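Workshop notes: cracks in varnished tabletops

Several members have asked about fine dark cracks in clear-finished tables, and whether they can be dealt with without stripping the whole top. In most cases they can. The notes below were put together by Catarina Teixeira and Trilok Khurana from the repair evening at the Lewis Road workshop, with corrections from Hélder Vilela on drying times.

The first job is to establish whether the crack is in the finish or in the wood. A crack in the finish alone tends to wander and has a shallow edge when a fingernail is drawn across it. A crack in the wood usually follows the grain, more or less, and catches the nail. Look at it under a lamp held low and to one side. Overhead light on a high gloss produces glare, and the glare hides the very marks you are looking for.

The second job is to clear the top as far as is practical. Fixed items, such as cable blocks and clamps, may stay where they are if the leads can be lifted away from the surface. Leads should not rest on fresh varnish at any stage.
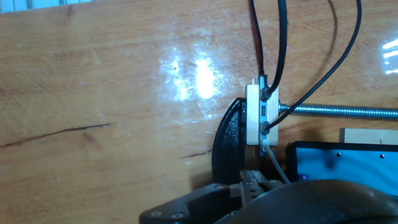
Varkow, March

A glossy top with two dark cracks on its left half, one long and thin, the other shorter, is a fair match for the sort of work members have been describing. There are also faint scratches and smudges in the coating, which are treated separately and last.

For thin cracks, clean out dust with a soft brush and a vacuum nozzle. Do not widen the crack with a blade. Warm the tinted wax until it is just workable, press it in across the line of the crack, and level it with a plastic scraper. Choose a wax slightly darker than the surrounding wood – a pale fill in an orange or honey-coloured top shows up from across the room.

For cracks that go deeper, use a thin clear resin and let it find its own level. Two applications are normal. Mask both sides first. Leave each application overnight, then flatten with fine wet-and-dry paper on a cork block, working along the grain.

Scratches in the coating can be reduced with a fine polishing paste and a folded cotton cloth. Keep the pressure even and stop before the surface feels warm. Haze that remains after two passes is probably in the varnish itself, and a thin fresh coat will be needed.

If a filled crack opens again within a season, the top is moving. Check the fixings underneath before filling it a second time. Screws in round holes hold a solid top too tightly, and slotted plates are the usual cure.

The workshop stocks wax sticks in most brown and amber shades. Uzma Swati keeps the list and can set aside up to 2 sticks per member. Questions on resin should go to Trilok.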